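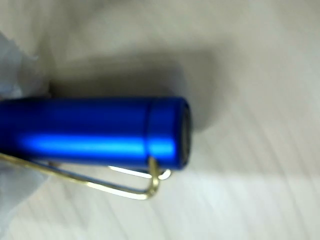

Teaching a robot by remote control begins with the hands of the person doing the teaching. At the Leltness workshop in Turstead, an operator sits with a small jointed controller, built to the same proportions as the arm on the desk, and the arm copies each movement as it is made. The tasks are drawn from ordinary desk work, and few objects have proved as instructive as a pen. A glossy blue barrel gives back a bright stripe of light along its length, and a thin gold-coloured clip stands a little away from the body, so that the operator must judge both where to close the gripper and which way round the pen is being held. A person does this without thought. The machine must be shown, and shown many times.

The method is known as teleoperation. During each attempt, the positions of the joints are stored together with the pictures from the cameras, and the two are later used to train a program that will control the arm by itself. The Leltness team calls one complete attempt a demonstration. In the first stage of its present project, named Rerureck, the team set out to gather 500 of them. By the end of August it had kept 272. The remainder of those recorded were set aside, most often for hesitation on the part of the operator or a poor connection between controller and arm.

The decision to discard so much material was debated at length. A slow demonstration is still a correct one, and some members of the team argued that a robot ought to see how a mistake is put right. The rule now in force allows a corrected error to stand, provided that the correction is made in one clear movement. Long pauses are removed – the program tends to learn them as faithfully as it learns everything else.
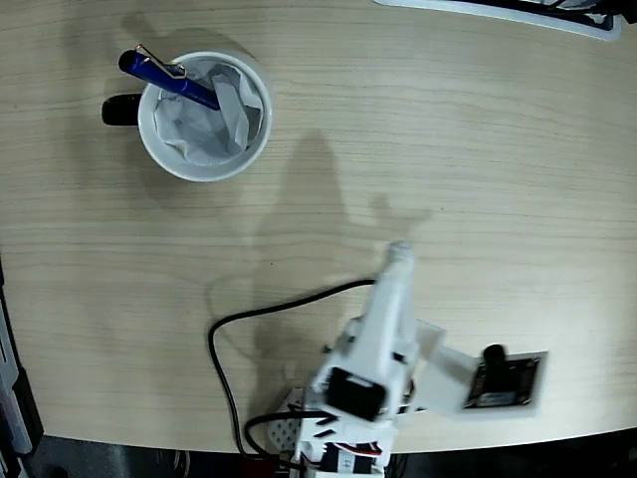
Photograph: Leltness

The equipment is modest. The arm is made from white plastic parts and carries a small camera module beside its wrist, which gives the program a close view of whatever lies near the gripper. The task may be as plain as a pen and a mug filled with crumpled paper. The paper is a useful complication, as its folds seldom offer the same surface twice and a pen laid against them may settle at almost any angle.

New operators practise for 80 minutes before any of their work is recorded. They are taught to keep the wrist camera's view of the object clear for as long as possible, and to resist the habit of looking only at the desk. An operator who relies on what can be seen from the chair may complete the task perfectly well and yet leave the program with very little to learn from. Those with experience of fine handwork generally adapt quickly. Those who have used game controllers tend to move faster at first, and are asked to slow down.

Guiding the arm directly by hand was tried in an earlier stage, carried out with a partner workshop in Buckley. It gave the operator a better feel for the joints, but fingers and sleeves appeared repeatedly in the recordings. A set of 140 demonstrations made in this way has been retained for comparison.

The second stage of Rerureck will introduce different pens, different mugs and changes in the lighting. Operators will also exchange places more often, so that the program does not come to depend on the manner of one person. Recording is due to resume in October, with sessions held in the mornings and the results reviewed each afternoon before the desk is set out again.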